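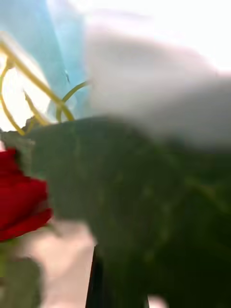
Let the Garden Visitor Get Lost

By Roksolana Hrytsenko

In March I paid to enter the walled garden at Vurkulcombe, and at the gate a young man gave me a folded map with 13 numbered stops. He was very polite. He told me that most people begin at number one and that the whole walk takes 70 minutes. I thanked him, and then I did what everybody does with such a map. I looked at it for the full 70 minutes.

I want to argue against this map, and against the signs, the arrows and the recorded voices that now come with almost every public garden. I know it is a small matter. But I have spent a large part of my life in gardens, first in my grandmother's and later as a paying visitor in four countries, and I believe we are losing something in them.

My grandmother had roses along the fence and potatoes behind the roses. She didn't know the variety of a single rose. One was "the one from Tkachenko," after the neighbor who gave her the cutting, and another was "the late one." When guests came, she did not lead them anywhere. She gave them tea and they went where they wanted, and after some time each came back with a different opinion. My uncle always found something to criticize in the potatoes.

A numbered garden does not permit different opinions so easily. At Vurkulcombe I met the same 6 people at every stop, because we all had the same map and walked at the same speed. At stop five we were supposed to admire the view to the pond. We admired it. A woman beside me turned around to look at an old pear tree on the wall, and her husband said to her, "That one has no number." She turned back.

I wrote about this to Rónán Brennan, who worked for many years as a head gardener and now gives advice to smaller estates. He did not agree with me. His answer was that visitors without a map walk straight to the café, and that they complain later that they missed the best part. "You know how to be in a garden," he wrote. "Many people were never taught it. The map is a kindness." He also reminded me that people with a bad knee or a wheelchair need to know before they start where the steps are.

About the steps he is completely right, and I would like to see the steps and the benches on every map, larger than they are now. I would like the toilets also. What I don't need on the map is the place where I must feel something. There is a difference between telling a guest where the floor is uneven and telling her which window to look out of.

And is it so bad to miss the best part? I have missed it in many places. In the garden of Nelis I spent the whole visit on one bench near the compost, because the sun was good there and a blackbird was busy in the leaves. Later my friend Liv Sæther showed me a book about the famous white border, which I had not seen at all. I felt sorry for one evening. The bench I still remember well — the white border I know only from her book, and I think this is a fair exchange.

Some owners will say that the numbers help the business, and perhaps they do. A visitor who has finished all the stops feels that he received what he paid for. But he also has no reason to return. I went to Vurkulcombe once and I have been to every number. To my grandmother's fence I would go again tomorrow, if the house was still ours.

My proposal is modest. Print the map, with the steps and benches, and leave it in a box at the gate for those who ask. Put the name of a plant on a small label near the ground, where a curious person can bend down and find it. Take away the arrows for one summer and see who complains. Rónán has promised to write to me first.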